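Household chore automation

Household chore automation is the effort to have machines carry out everyday work in the home, such as washing dishes, folding clothes, tidying shelves and cleaning bathrooms. The term is also used, a little loosely, for the small shop-floor jobs that resemble housework, like wiping down fixtures or sorting parts into bins. Single-purpose machines have done some of this work for generations - the washing machine is the best loved of them - but a machine that can walk or roll into an ordinary home and take up whatever chore is waiting remains, for now, a hope more than a product.

Background

People have dreamed of a mechanical helper for a very long time, and it is easy to see why, for anyone who has ever stood in front of a full sink after a long day. The early successes came from changing the chore to suit the machine. A dishwasher does not scrub a plate the way a person does; it sprays hot water around a closed box, and the person still has to load it and put everything away afterward. Robot vacuums followed the same path, keeping to the floor and leaving the stairs, the table and the bathtub to their owners.

Teaching by demonstration

A newer approach is to let people show the work. A person does the chore holding a pair of grippers much like the ones a robot would have, and the movements are recorded and used to train a control program. The appeal is that a patient person with good hands can teach a great deal without writing any code.

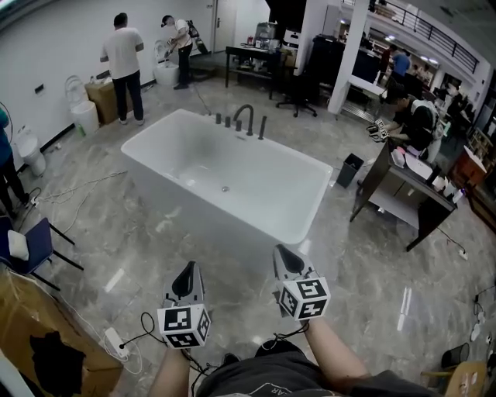
Bathrooms are a favorite test among researchers, and also a humbling one. Porcelain and enamel are shiny, which confuses many depth sensors, and the curved inside of a tub asks for steady pressure over a surface that keeps changing its angle. In a trial at the Larley workshop, written up by Anitha Hegde and Shabani Mrema, a two-armed machine called Wosine was given 27 cleaning tasks and finished 9 of them without help. Its longest successful task took 65 minutes, and the authors remark, rather kindly, that it was a very clean basin by the end.

Shop-floor work

Results have been better in small factories, where the lighting is even and things tend to stay where they are put. The Brolham plant has used 2 arms for packing since October, with a person close by to free the stuck boxes.

Outlook

Opinions differ on how soon a general household machine might arrive. Hegde expects narrow helpers first, perhaps one for laundry and another for the kitchen, while Mrema would sooner wait for a single machine that does many things slowly. Both agree that soft and tangled objects are still the hardest.

See also: Văn gripper; Robot vacuum; Learning from demonstration

Last edited 4/29/19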